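Home Tickets Knowledge base Site status My account

Reading time: 3 min

Arm stops short of small items on worktop, Movudgate test kitchen

Opened by: Austra Hunt, kitchen operations
Assigned to: Tõnu Pärn
Priority: medium
Status: resolved, one action open

Austra Hunt, first report
Since the November update the arm has been stopping above small round items and going into a safe hold. It does not close the gripper. The screen shows "target lost" and asks for an operator. On the late shift we had this 12 times, and each time somebody had to leave the packing bench, clear the hold and move the item by hand. Larger things are fine.

Please also note that the rota was cut to 3 people per shift on the understanding that the arm would do the clearing. If one of the three is standing at the screen, the bench falls behind.

Tõnu Pärn
Thanks. I have the logs. The approach is good and the arm gets to the right place. The hold comes in the last part of the move, just before the fingers should close. I have set up the same task in the simulator with the current Okabe settings and will run it 500 times overnight.
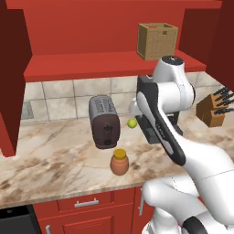

The overnight run gave 27 holds, all at the same point. When the fingers get close to the item, their shadow changes its colour enough for the tracker to drop it. The old version kept the last known position for a moment and carried on. The new one gives up at once.

Terence Dobson, shift lead
Could we just turn the hold off until this is fixed?

Tõnu Pärn
No. The same hold stops the arm if a hand comes in. I can put back the short delay on the tracker and leave the hold alone. Ha-rang Lim needs to approve it.

Ha-rang Lim
Approved for Movudgate only. Run it at reduced speed for the first shift, with an operator at the screen, and put that operator on the rota as extra. It should not come out of Terence's three.

Terence Dobson
Done. Darius Bite took the screen. He asks whether clearing holds is now part of the packer role, as he was never trained on it and it is not in his job sheet.

Ha-rang Lim
Fair question. It is not part of the role at present. I will take it up with Galtano, who wrote the job sheets. Until then only trained staff clear holds.

Austra Hunt, February 9, 2020
Full speed for the whole late shift, no holds on small items. Happy to close the fault. Please keep the job sheet action open under Ha-rang's name.

Tõnu Pärn
Fault closed. Delay setting saved to the Movudgate profile. I have added the shadow case to the checks we run before each update.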